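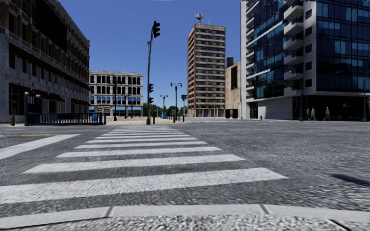

Step 3. Build the crossing run

By now you should have Pendulov installed (Step 1) and the Kekana cart loaded with its stock controller (Step 2). If the cart falls through the road when you press Run, go back to Step 2 and turn on ground contact for all four wheels.

The errand we are testing is a small one. The cart leaves the front door, crosses the street, picks up a bag at the store counter and comes home. People do this several times a week without thinking about it. For a machine, the crossing is the part most likely to end the trip, so build it first and add the door and the counter later.

3.1 Load the intersection

Open the scene browser and pick the large city intersection with clear weather. Put the start marker on the near sidewalk, just behind the concrete curb, and the goal marker on the sandy-colored paving across the road. Leave the traffic off for now. You want to see the cart fail for simple reasons before it fails for hard ones.

Save the scene under a new name. Pendulov writes over the original without asking.

3.2 Set the camera height

The Kekana sees the world from low down. From there the far stripes of the crosswalk bunch together and get thin, while the nearest one is wide and easy to pick out. A controller that finds the crossing by counting stripes will often lose the last few. Set the camera to the height of your real cart, measured from the ground to the middle of the lens. If you leave it at the default you will get better numbers than you deserve.

3.3 Mark the curb

Click along the top edge of the curb slabs to draw the curb line. The joints between slabs can show up as false edges. If your edge detector breaks the line into short pieces, raise the minimum segment length until you get one line back.

Then tell the controller what to do at the line. There are two settings:

Stop and wait. The cart halts behind the line until the crossing is judged clear.
Creep. The cart moves forward slowly while it looks.

Use Stop and wait. Creep saves a few seconds and leaves the front wheels hanging over the road.

3.4 Tell it which signal to read

This is where most people lose an afternoon. There are several black signal heads across the road, some of them on the same pole, and ornate street lamps standing between the poles. A general object detector will happily label a lamp as a signal.

Do the following:

Open the signal list and turn off everything.
Turn on one head only, the one that controls your crossing.
Draw the region of interest tightly around it.
Run ten seconds of signal changes and watch the log. Each change should appear once.

If a change appears twice, your region takes in part of another head. Shrink it.

3.5 Check the shadow

A long dark shadow lies across the road on the right-hand side. Run the cart once with obstacle detection on and the planned path shown on screen. If the path bends to the left for no reason, the cart is treating the shadow as an object. Turn on depth checking, so that a dark patch with no height is ignored. Don't fix it by lowering the obstacle sensitivity, or the cart will stop seeing dark curbs and dark shoes as well.

The blue glass high-rise can cause a similar problem. It reflects the sky and the buildings near it, and some depth models read a reflection as open space behind the wall. Since the cart has no business going there, block off the building in the map.

3.6 Add people

Start with the three pedestrians on the far sidewalk, in front of the glass building. At that distance they are small, and the cart should note them and carry on. Once that works, add people using the crossing itself, first walking the same way as the cart and then coming toward it. Give one of them a change of mind halfway over. Set the cart to slow down when anyone is within two arm's lengths, and to stop if they step into its path.

3.7 Run it and score it

Set the batch to 335 runs with random start times. Score each run as one of these:

Crossed without help
Crossed, but stopped on the road
Did not leave the curb
Left the stripes

Keep the second group separate. A cart that freezes in the middle and then finishes will look like a success in the totals, and on a real street it would be a serious failure.

So can it do the errand yet?

Partly. Our last full test in Dusidstead, in May, used 1,880 simulated crossings. With the road clear, the stock controller was dependable. With traffic and people added, the most common result was a cart that sat at the curb through several signal changes. It was careful, and the milk would have been warm.

The real trips were slower still. We sent the cart to the Leditz store and back on six occasions with a person walking beside it. It finished four without being touched. On the other two it needed a hand at the store door, which has nothing to do with crossings and is covered in Step 5.

Our advice is to use it for trips on one side of the street, and to keep walking with it if there is a road in the way.

Before you go on to Step 4

Export the scored runs, and write down the camera height and the signal region. Both are reset when Pendulov updates.

Page last updated 2 Sep 2026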